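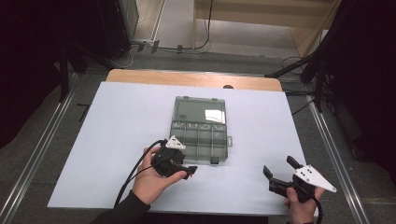
I finally gave in and got one of those little divided boxes with a hinged lid, and I love it! Small cells, see-through gray plastic, a latch that snaps shut — my beads have lived in jam jars since May and they deserve better. Sorting by color first, then size. I've got almost 576 seed beads to get through, so wish me luck (and a steady table).

Comments

Etel: Love these boxes! I keep earring hooks in mine.

Lorkano: Good call putting a sheet down first — beads roll everywhere.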